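Reviews > Home Office > Desks and Tables

Akholm Trestle Table, four months on

Posted 4/21/22 by Tiburcio Arellano

I bought the Akholm after my old desk started to lean. It is a plain trestle table with two legs, a long stretcher between them, and a solid top held down with eight bolts. I paid 856 dollars for it with delivery to the door. There is a cheaper version with a veneer top, which I have not tried.

Assembly took me most of an evening. The instructions are one folded sheet and they are fine until step six, where the drawing shows the stretcher upside down. Get a second person to hold the legs. The wrench in the box is soft and rounded off on the third bolt, so use your own. 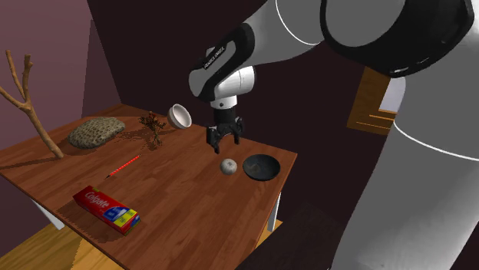 Render: arm over a wooden table, gripper open.

Once it is together the table does not move. I type hard and I have two monitors on a clamp mount, and the screens stay still. My last desk, a Sinwood, shook every time I set down a cup. The Akholm is also heavy, so decide where it is going before you tighten everything.

The finish is my main complaint. It comes with a thin coat of oil, and a wet glass left a ring in the first week. I sanded the spot with 300 grit and put on two coats of hard wax oil from Zodby. Water now sits on top and wipes off. 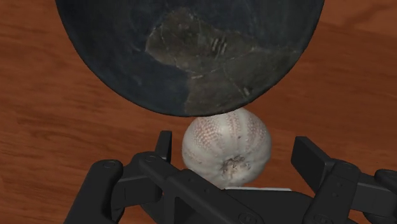

Shine is a matter of taste, and the Akholm is close to matte even after waxing. I like that, because my window is to the left and a glossy top throws light in my eyes all afternoon. If you want the polished look of the tabletop under that dark globe, with its gray-brown patch like a continent, you will need a different product and a lot more rubbing. The company says no to polyurethane over its oil, and I have not tested that.

The height is fixed, which is a bit tall for me. I added a footrest. The cable tray is sold separately and is not worth the money. A strip of hook tape under the top does the same job.

I would buy the table again at this price. I would oil it before using it.

Comments (3)

Man-sik Jang: Same problem with the wrench. They mailed me a new one in May last year and it was no better.

Cristian Huaranga: Does the top come off easily for moving? My stairs are narrow.

Tiburcio Arellano: Yes, eight bolts and it lifts off. Mark which end is which.

Related reviews
Kwon task chair, second look
Zodby hard wax oil on oak and pine
Five desk lamps with a wide base
Sinwood writing desk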